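Acta de la reunión del grupo de lectura técnica de Patthorpe
25 de mayo de 2020

Preside Ashley Furnival, que da la bienvenida a todos y agradece muy de corazón la paciencia con los problemas de sonido del principio. Se aprueba el acta anterior sin cambios.

Punto 1. ¿Pueden ya las máquinas con las tareas de la casa y del taller?

Ashley abre el punto con la costura, que es lo que más preguntas había traído por correo.

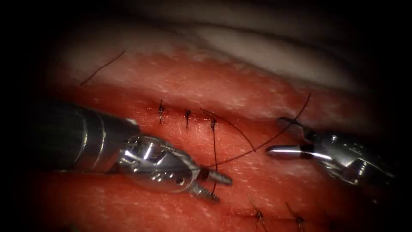
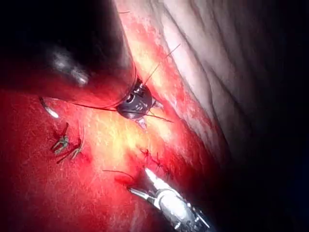
Hilo de sutura y pinzas robóticas sobre una superficie roja con puntos ya anudados.

Se comenta largo y tendido que hacer un nudo no equivale a coser el bajo de un pantalón, ni mucho menos a doblarlo después y guardarlo en su cajón. El compañero de Atcombe recuerda que en su taller se arreglan 254 prendas al mes y que ninguna llega igual que la anterior – unas vienen arrugadas, otras sin botones, otras con el dobladillo a medio deshacer. A su parecer, la tela blanda sigue siendo lo más difícil, y la mayoría de los presentes le da la razón.

Punto 2. Propuesta de Gounder.

Gounder ofrece prestar su máquina de doblar, modelo Iltident, durante 4 semanas. El transporte cuesta 500 euros y hay dudas sobre si cabe por la puerta del local. Se acuerda medir la puerta y pedir una rebaja, con toda la amabilidad del mundo.

Punto 3. Encuesta a los socios.

Se han recibido 107 respuestas. Fregar los platos y planchar son las tareas que la gente cedería con más gusto; cocinar, en cambio, casi todos prefieren seguir haciéndolo ellos. Ashley enviará el resumen completo.

Ruegos y preguntas: se pide volver a tratar el asunto en noviembre, ya con la prueba hecha si Gounder confirma. Se levanta la sesión.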